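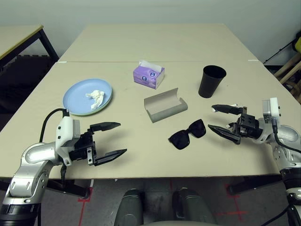

Tirico two-arm kit, first impressions (thread)

1. We have the Tirico kit from Bekus on trial through Surgate, who handle sales and repairs for it here. The job is clearing a table of ordinary stuff: plate, cup, tissues, sunglasses, marker. Posting notes as I go in case you're looking at the same kit.

2. What you get: two arms, two grippers, the cameras, the control software and a 52-page manual. The manual is good on wiring and thin on calibration. I ended up phoning Surgate for the camera offsets and they emailed them the same afternoon.

3. The sunglasses are the item I care about most. Dark frames, shiny lenses, and they have to end up in a case that isn't much bigger than they are. A plate is easy by comparison.
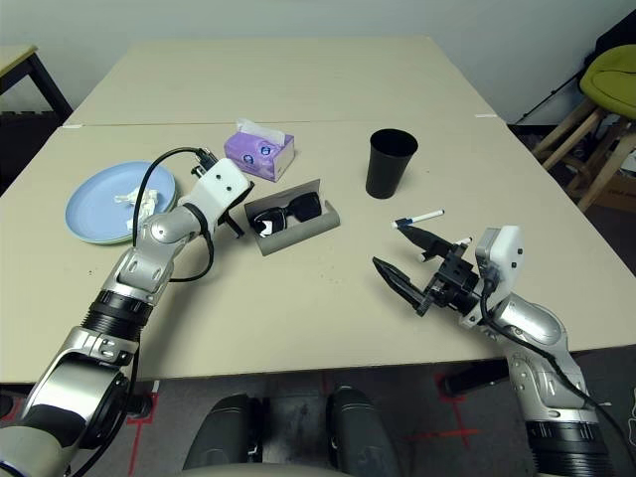 Urs Danzer
5 Nov 2025

4. Sunglasses in the case, lid still open. Closing the lid is a separate routine in the software and you have to teach it yourself. The kit ships with pick, place and handover. I'd have liked a hinge routine in the box at this price.

5. Teaching is done by moving the arms by hand. The left one is a little stiffer at the wrist than the right on our unit. Surgate say that's within spec. It doesn't affect the motion once it's running, but my forearm knows about it by the end of a session.

6. Cable routing could be better. The black cables loop up off the wrists and you want to check they're clear before you start a wide reach. I would pay extra for a version that runs them inside the arm.

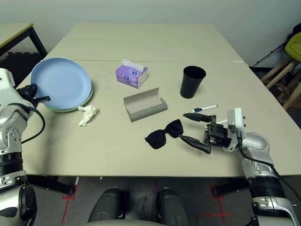
Kao: Does it cope with thin stuff like plate rims? We had a different setup in September and the fingers kept skating off anything curved.

7. Replying to Kao – mostly yes, if you come in slowly from the side. The default approach speed is too quick for plates, so drop it in the settings. Stacked plates are harder. The software treats a stack as one object unless you tell it otherwise, and I haven't found a neat way around that.

8. Price, as a few people asked. The service plan is $2000 a year on top of the kit and covers parts, remote help and 2 site visits. You can buy without it. I'd take it for the first year and then see.
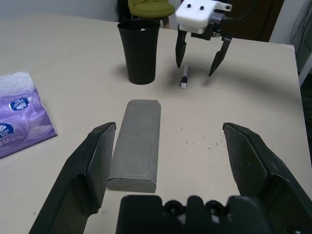

Urs Danzer
@ursdanzer

9. Wrist view, with the grey case between the fingers and the other arm over by the marker. The wrist cameras are the best part of the kit. Colour is decent and you can line up a grasp from that view alone, which saves walking back and forth to the table.

10. Running both arms at once works, but set the keep-out zones first. They're on page 2 of the setup menu and switched off by default. They should be on.

11. Still to try: the cup with something in it, and the lid routine. Will add to this thread when I have. Questions about the software are fine, questions about a discount should go to Surgate.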